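From: the Girard Street mending and laundry list
Date: 6 Mar 2026
Subject: Re: folding knits without the shoulder bumps

> I've got a drawer full of striped knit shirts and every single one comes
> out with a crease down the front, plus those little horns at the shoulders
> if I hang them. My dresser is a Tredport, the one with the shallow drawers,
> so I can't just pile them up. Does anybody fold theirs some way that works?
> Do you file them standing up or lay them flat? And does it matter if
> they're folded on a bed or on a table?

Oh boy, yes, it matters! I folded on the bed for years and it was a losing battle. The mattress gives, the shirt slides around, you lean in to get the far sleeve and your knee goes down on the hem. Move to a table. Any table, it doesn't have to be a nice one, mine is the old Skastden desk with the wobble, and I shove whatever's on it over to the back and fold on what's left.

With stripes you get a bonus, because the stripes are your ruler. Take hold of the two opposite ends, pull just enough that the fabric lies down (don't stretch it, a knit will remember that and hold a grudge), and look at whether the lines run straight between your hands. If they bow out in the middle, the shirt is twisted and whatever you fold now you're folding crooked.

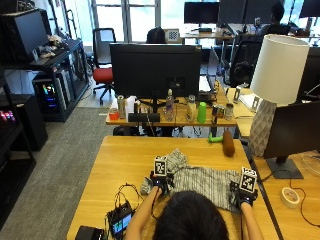 So then I do the sides. I fold one side in toward the middle along a stripe, pick the same stripe on the other side, and fold that one in too. Sleeves go back on themselves, flat. The part everyone rushes is smoothing between folds. I use the side of my hand and go from the collar down to the hem, because if you go back and forth you push a little wave of fabric ahead of you and it ends up as a crease right across the belly. Ask me how I know!

About that front crease of yours: I bet you're folding in half lengthwise. Don't. Thirds, always thirds, so the two fold lines land out toward the sides where they don't show so much. I switched over last June and I can't say every shirt is perfect but I've quit ironing knits altogether, and I used to drag the board out for 5 or 6 of them at a time.

The other thing is light. Get a lamp off to one side if you can, down low. Straight overhead light flattens everything out and a white stripe just glares back at you, and then you find the fold you missed when you put the thing on in the morning. 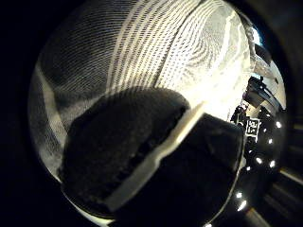
For the shallow drawers, I'd stand them up. Fold in thirds lengthwise, then bring the hem up to a little short of the collar, then fold that in half or in thirds depending on how deep your drawer is. It should stand on its own on the table. If it flops over, it's too loose, so open up the last fold and do that one again. My Tredport (same one as yours, I think, with the 41 inch top?) holds two rows that way, and I can see every shirt without digging.

Somebody here once recommended the Drimport folding board and I did try it. It's fine for plain tees. On a knit it was a pain, the shirt clung to it and I spent more time peeling than folding. If you want mine you can have it, it's in the hall closet doing nothing.

Thin pinstripes are harder than the wide ones, by the way. You lose your line halfway down and end up a stripe or two over. I put a fingertip on the one I want at the collar and follow it with my eyes before I fold anything.
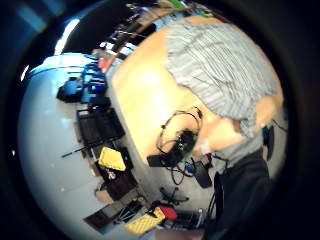
Pinstripes, short sleeves, at the table.

Oh, and the shoulder horns! Those are from the hanger, so once you're folding they'll quit. For the ones you've got now, dampen the bump with your fingers, pat it flat and leave it alone for an hour. Let me know how the thirds go, and if anyone has a trick for long sleeves I'd love to hear it, mine still end up lumpy.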